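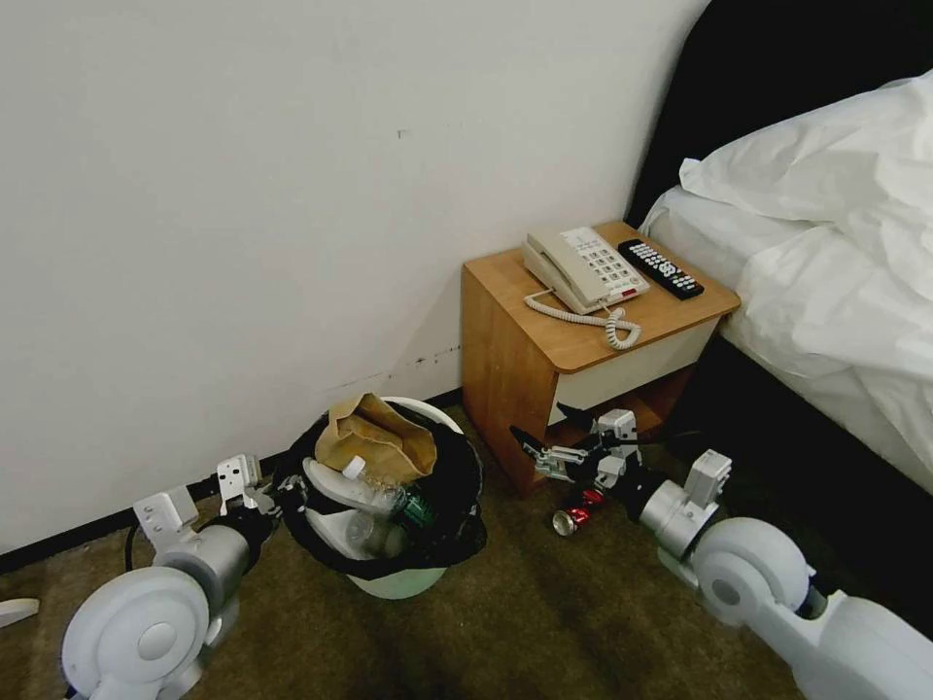 *Bedside corner, white bedding and a small wooden nightstand.*

# Lelholm "Ellness" – double LP, second pressing

Back in stock. Second pressing of the Lelholm album, 300 copies, black vinyl only this time. First pressing was 267 and went quicker than we could pack them. If you missed out, now's the time.

**Format:** 2 x 12", 33rpm
**Label:** Bunholm
**Pressing:** 300, hand-numbered on the back
**Running time:** 86 minutes
**Sleeve:** gatefold, matt, heavy card, printed inners
**Download:** code on a slip in the first inner. Don't bin it

## The record

Third album. Slower than the first two and a good bit longer. Mostly piano, harmonium, tape loops, some bowed guitar, and on side C an actual drum kit, which surprised a few people. Written over one winter and recorded in the spring at Bahrami, the studio above the old carpet warehouse, mostly live with the windows shut. You can hear lorries on side B if you turn it up. They were left in.

Singing on four tracks only. Rest is instrumental. If you came in through the single ("Low Tide Bus") be aware nothing else here is that quick.

Best bit for us is the whole of side D. One piece, no breaks, starts with two notes on the harmonium and takes its time. We play it in the shop at closing and people stay put.

## Track list

**Side A**
1. Ferry Lights
2. Low Tide Bus
3. A Coat for the Dog

**Side B**
1. Ellness
2. Second Kitchen
3. Slip Road Hymn

**Side C**
1. Count the Gulls
2. Salt on Everything
3. Ellness (again)

**Side D**
1. The Long Room

## What's changed from the first pressing

- New cut. Same masters, quieter surface, bit more bottom end on side C
- Typo on the spine fixed (first lot said "Elness". Some of you want that one, we know, we dont have any)
- Inners now poly-lined
- No poster. Sorry. Poster was first pressing only and there are no spares
- Price up slightly, card costs more than it did

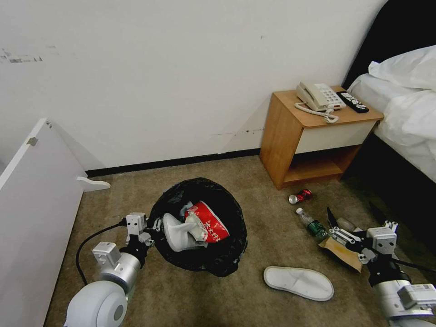
The Long Room was always meant for late listening, volume down, nothing else going on. The band asked for it to be cut quiet and it was, so side D sits lower than the other three. That's not a fault with your copy, please don't send it back. Suits a bedroom better than a big front room in our view, the sort of corner with an old corded phone and a telly remote on the bedside table and not much else you need to reach for. Side D fades out to nearly nothing over the last few minutes and the run-out is easy to miss if you've nodded off. Auto-stop deck recomended.

## Condition and checking

All new, sealed by the plant. We open nothing unless you ask. If you want the corners checked before we post, put CHECK in the order notes and we'll pick you the best one off the pile. Specific numbers: you can ask, we'll try, no promises. Number 86 has gone, stop asking.

## Postage

Sent out of the sleeve? Only if you say so, as it means breaking the seal. Some prefer it, stops seam splits. Put UNSEAL in the notes.

- UK: tracked, stiff mailer, two or three days once it's left us
- Europe: tracked, allow a fortnight, customs is yours to pay
- Everywhere else: email first for a price
- Collection from the shop is free, bring your order number

Orders in before 2pm normally go the same day. Preorders from July have all been posted. If yours hasn't turned up, reply to your dispatch email and dont open a new order.

## Also on Bunholm

**Lelholm – "Bahrami Sessions" 10"**
Four songs from the same spring, different takes. 400 pressed, plenty left. Goes well with this one, we'll put both in the same mailer so you only pay postage once. Add both to the basket and it sorts itself.

**Lelholm – "Ellness" CD**
One disc cut down to fit, so no "Ellness (again)". Card wallet. Cheaper.

**Cassette**
Sold out. Not being redone.

## Returns

Faulty, warped or bashed in the post: send a photo of the problem and the packaging and we'll swap it while we have stock, refund after that. Changed your mind: fine if it's still sealed, you cover the postage back. Unsealed copies we can't take unless they're faulty.

Two per customer. We do check.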